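Stirkel Spill Practice Kit for Table-Wiping Robots

Home > Good Practice > Tabletop Kits > Stirkel Spill Practice

Item 311 - in stock - ships from our Akono warehouse

If you run a robot arm that is meant to tidy and wipe tables where people eat and drink, sooner or later someone on your team will ask what a fair test looks like. How much coffee? Where does the cloth go? Is the cup part of the job or just in the way? We have had those arguments ourselves, many times over, and the Stirkel kit grew out of the notes we kept while having them. It's a modest thing: a binder, a pad of run sheets, a set of layout cards and the small supplies you need to set up the same job on the same table, again and again, and to score it in a way that the folks in the next building will agree with.

The kit follows the Bundeo tabletop rules, which we helped write and which we still look after. You don't need to use our supplies to follow the rules, and plenty of labs don't. But if you'd like to open a box and get going the same afternoon, read on.
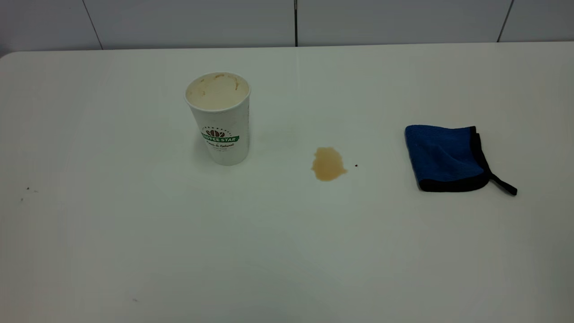

Written by the Ursu bench team
Kit design and customer support

The three-item layout is the one we suggest to everybody first. A used paper cup goes on the left, a small coffee spill in the middle and a folded cloth on the right, in a loose row with plenty of bare table in front. It looks almost too easy, and for a person it is. For an arm it asks for quite a lot: the cup must stay upright, the cloth has to be picked up from flat, and the spill has to be found on a surface where the light may be playing tricks. A white table will often throw back a bit of shine, and a wet patch shines too, so please leave your room lights as they normally are and write down how they were set.

Now for the part that causes the most mail - small marks. A main puddle is easy to agree on. A single dark drop sitting off to the right of it, or a pale smudge nearer the cup, is where two honest people will score the same run in different ways. The Bundeo rules say that every mark you can see from the scoring position before the run begins goes on the run sheet, droplets and smudges included. If it's on the sheet, it counts. Crumbs and specks are written down as well, in their own box, and they are scored only if you picked the "full wipe" task. For the "spill only" task they can stay where they are, and the arm loses nothing for leaving them.

What comes in the box

The rules binder, spiral bound, so it stays open on a bench
A pad of 60 run sheets, with a table outline for marking where things sit
4 layout cards, going from the three-item row to a crowded breakfast table
Plain paper cups, unlidded
Blue microfiber cloths with a hanging loop
A measuring spoon for the spill
A roll of low-tack corner markers

The arm, the table and the coffee are yours to supply. Printed cups from your own coffee bar are welcome under the rules, and we rather like them, as a logo gives the vision side of your system something real to deal with. Just keep to one kind of cup within a set of runs and note which kind it was.

Setting up a run

Start with the table as your layout card asks for it. Place the cup first, then spoon out the spill, then lay the cloth down last with dry hands. The cloth should be folded to a rough square and left lying flat. It doesn't have to be lined up with the table edge, and in fact a slight turn is better practice for the arm than a perfect square. If your cloth has a loop or strip at the corner, let it lie out on the table where it falls and sketch its direction on the sheet. We've seen arms do very well by the loop and poorly by the fold, and the other way around, and you will want to know which one you were testing!

Take your "before" picture from a fixed spot and keep that spot for the whole set. The table should be in view all the way across, with the arm parked clear of it. Take the "after" picture from the same place once the arm has parked again. Scorers work from the two pictures together with the sheet, and they shouldn't be the people who wrote the control software, if you can possibly manage it.

Safe working around the table

Please keep hands off the table from the moment the arm leaves its parked position until it is back there and stopped. That goes for rescuing a cup that is about to tip, too. A tipped cup is a result and gets written down as one. Keep liquids away from cable runs and the arm's base, and have an ordinary towel nearby for the floor. The kit doesn't replace the safety checks for your own arm and your own room, so do those first and keep the paperwork with the binder.

Ordering

Stirkel Spill Practice Kit, item 311
Run sheet refill, pad of 60, item 459
Spare cloths and cups are listed under Tabletop Supplies

The binder is updated each April, and kit owners get the new pages in the mail at no charge. If you bought yours secondhand, send us a note with your mailing address and we'll add you to the list.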